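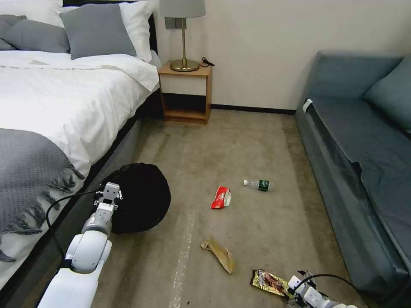
White duvet, gray pillows and a knitted throw with a long fringe.

Book group: biography by the bedside

Our next read is Ornik, Chie Ueda's life of the river surveyor Bheki Le Roux. It runs to 1,090 pages with the notes, so we will take it in two parts and meet in July and again once everyone has reached the end. Kohei Matsuda has read it already and suggests skipping the first appendix.

The book leans heavily on 154 letters Le Roux wrote home from Rirnau, most of them never printed before. Ueda quotes them at length – sometimes too much length – but his voice comes through, and the chapter on the flood year is worth the cost of the book.

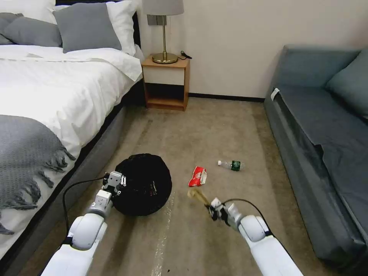
Members have asked how anyone gets through a history this size. Hinata Yokoyama reads 10 pages a night and stops there, even in the middle of a chapter. A lamp on the nightstand and a couple of pillows behind your back will do, and an open lower shelf is a good spot for a heavy hardcover between sittings. The library has two copies, and the large-print edition can be ordered at the front desk.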